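Telton Site Automation Safety Group
Minutes, March meeting

Meeting opened at 9 a.m. Previous minutes accepted with no changes.

Item 1. Gripper fault, shelf-stocking cell

The Urka arm lost grip force during a restocking run and dropped a jar from 300 mm above the bench. The operator pressed the stop button, but the arm kept moving for 2 seconds before it halted. No one was hurt. The fault was logged as 2591.

Maintenance checked the cell the same afternoon. A connector on the gripper cable had worked loose at the wrist. The stop delay is a separate matter and has been traced to a setting in the Prado controller, left over from commissioning. The other cells have not been checked for the same setting.

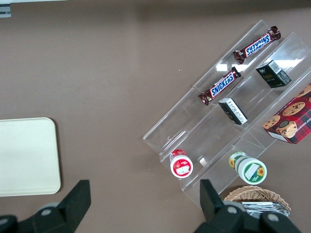 Item 1: gripper over the bench, with the display stand and stock.

There was some discussion about whether the cell could keep running at low speed. The group did not agree to this. The cell stays locked out until the stop time has been tested and signed off.

Actions:
Maintenance to fit a locking connector and check the cable at each shift change.
Tisolen to correct the controller setting and supply test results in writing.
Site safety to check stop times on all other cells.

Item 2. Floor markings

Repainting of the walkway lines held over to the next meeting.

Meeting closed at 9:50 a.m.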